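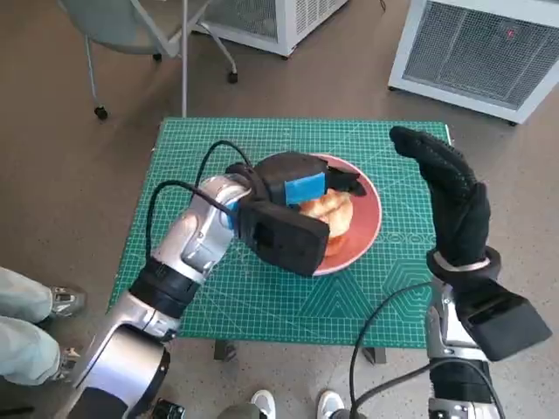 2 min read · 2025-08-04

I've been meaning to put down a few thoughts about eating at a small table, because I've now lived with one in Farkilham since April and I've gone from grumbling about it to being really rather fond of it. So, a little thread, and do make yourself a cup of tea first.

My starting point is the green cutting mat. I bought mine for dressmaking, left it out one lunchtime out of pure laziness, put a plate down on it and never looked back. It stays put, crumbs show up beautifully against the green, and the whole lot wipes down with a damp cloth in no time.

A pinkish or terracotta plate on a green mat is a lovely thing, by the way. I used to be a plain white crockery person (my mother's influence, she thought patterned plates were showing off) but a bun looks twice as inviting on a warm colour. Mine are from the Fjeld range at Grustamus, 5 in the box, of which 4 survive. We don't talk about the draining board incident.

Size is what catches people out. My table is 91 cm along its long side, and you'd think that was plenty for two until you've put down the butter, the jam, a teapot, somebody's elbow and the post. My rule now is one plate in the middle that everybody reaches into — bread on one side of it, anything vegetable on the other — and drinks go on the windowsill. 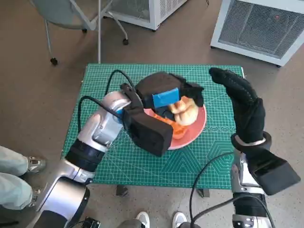 Rhys Dunstan wrote back to say that sharing one plate only works if everyone eats at the same speed, and that in his house the roll would be gone before anybody had sat down. He also wanted to know whether knives don't ruin the mat.

Fair points, both! On the first, I cut the roll up in the kitchen before it comes through, so at least the slow eaters get a look in. On the second, butter knives leave no trace at all on mine. I wouldn't saw a crusty loaf on it, though, and I never put a hot dish down, as I did that once with a pan of soup and the corner has had a wave in it ever since.

And please do keep your eating mat and your craft mat separate. I've got one of each now. The craft one has glue on it, and chalk, and a bit of something from a Cludier kit that I have never managed to identify.

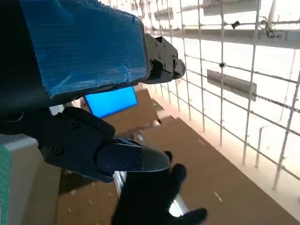
Storage is the other half of living with a small table, and I'll admit it took me much longer to sort out. Everything that used to sit on the tabletop had to go somewhere, and for weeks that somewhere was the floor. What I've ended up wanting is a white wire grid with good big square openings, like the one on the right there, because you can hang practically anything from it with a few hooks — scissors, tape, the tea towel, a small basket for the napkins. Mine is going up beside the window as soon as I can find the right wall plugs.

If you've got a grid up already, do tell me how far off the wall you fixed it. I've been told everything from a finger's width to a whole hand, and the hooks I've bought are quite chunky.

Right, there's a bun in the kitchen with my name on it. More when the grid is up!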